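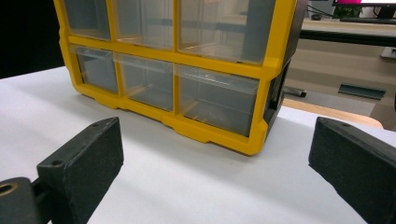
What Is Icing?

You are watching a hockey game. A player shoots the puck all the way down the rink, and nobody on his team chases it. The whistle blows. The call is icing.

To understand icing, you need to know two lines. The center line is red and cuts the rink in half. The goal line is red too, but it is thinner, and it runs across the ice at each end, through the front of the net.

Icing happens when a player shoots the puck from his own side of the center line and it slides past the other team's goal line without anyone touching it. If the puck goes into the net, it counts as a goal.

Why is there a rule?

Without it, a tired team could keep throwing the puck away. Games would be slow and dull to watch.

What happens next?

Play stops. The puck comes back for a face-off near the goal of the team that shot it. In many leagues, that team can't put fresh players on the ice first, so tired skaters have to stay out there.

When is it allowed?

A team with a player in the penalty box has fewer skaters. In many leagues that team may ice the puck. Some youth leagues don't allow it even then, so ask your coach.
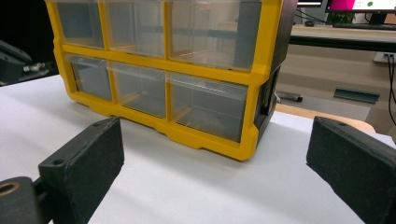 Small-parts cabinet with clear drawers.

Try it yourself

Draw a rink on paper and add the center line and both goal lines. Slide a coin from different spots and say whether each shot is icing.

Words to know

Face-off: the way play starts, with two players trying to win a dropped puck.
Rink: the sheet of ice where the game is played.

Written by Janelle Dizon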